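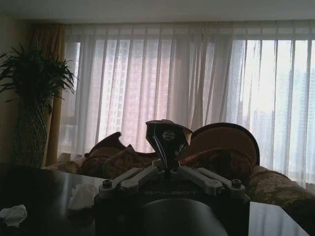 Purchasing at Trivura say they won't raise the order for 4 spare finger sets until this ticket is closed, and want to know why tissues count as a fault.

Reply, 16:13: They don't. Ticket 1041 is for the missing budget line. Urora quoted for grippers and left out spares, a saving much admired in June. Please move the money from the Weltari training days, which have no trainer anyway.

Status: waiting on Purchasing, again.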